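4.2 What the help desk was told, and what it did

The written policy at Mkhize runs to 15 pages and is, as these things go, a good one. It says that a caller who has lost access to an account must be called back on the number held in the staff directory, must give the last characters of an employee code, and must wait while a second member of the desk approves the reset. It also says that the desk will be courteous at all times. Of these rules, the last was the only one we saw followed in every call.

We placed test calls to the desk from ten offices, with the written consent of the firm's management and without the knowledge of the people picking up the phone. The callers worked from a short script. They were to claim a forgotten password, give a real employee's name, and then do nothing clever at all. We had prepared a second script with a good deal more cleverness in it (a delayed train, a furious client, a phone at the bottom of a lake) and were rather proud of it. It was used at four offices. At the others the first script got a new password before the caller reached the end of it.

The call-back rule failed in a way we had not planned for. The desk did offer to call back, nearly always, and then asked the caller which number would be most convenient. Several agents wrote this number into the Buserance ticket as "verified." When we interviewed them later they were puzzled by our interest. The number had worked, after all. Somebody had answered it.

The employee code did little better. The code is printed on the badge, on the parking permit and on the sheet taped inside the door of the supply room at Brerkach, where it serves to settle disputes over toner. Agents knew this and had stopped treating the code as a secret. A few asked for it out of habit and moved on if the caller sounded bored by the question. We do not think this is foolish. An agent who is told to guard a door with a key that everyone owns will sooner or later prop the door open and get on with the day.

Second approval is a more interesting case, as the software enforces it. Buserance will not release a reset until another agent has clicked a button. In the seven weeks of logs we were given, the median gap between the request and the click was shorter than the time the approval page takes to load on the desk's machines. We first took this for a clock error. It was a browser extension, written in-house by an agent who has since been promoted, which clicks the button as soon as it appears. The extension had its own entry in the desk's onboarding notes, under "Useful things."

None of this would surprise a reader who has worked on a help desk, and the agents themselves were the most accurate critics of the system we met. They were measured on how fast tickets were closed. They were not measured on whether the person on the line was the person named in the ticket, and no report in Buserance could have told them. The policy asked them to slow down and the dashboard on the wall, which is large and turns red, asked them to hurry. The dashboard won.

Two changes were tried after our first report. The desk lost the field in which a free-form number could be typed, so that the only number on offer was the one in the directory. This worked well until it was found that much of the directory dated from before an office move, and that agents were now carefully calling back a dental practice. The second change took reset calls out of the closing-time figures. Agents began asking questions again within days, without further training, and one or two of our callers were politely hung up on. We count this as a success, though the callers took it personally.

We return in Section 5 to the question of whether the effect lasts. The desk had not been told when a second round of calls would come, but it had been told that one would, and our September visit cannot separate better habits from well-founded suspicion.
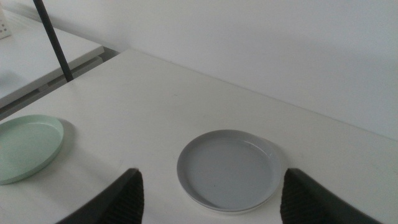
Plarnanley, 4 Feb 2019

Figure 4. A light gray plate and a pale mint-green plate on a white table.

Call scripts and the coding sheet for this section are held with the authors and can be had on written request. Requests by telephone will be called back.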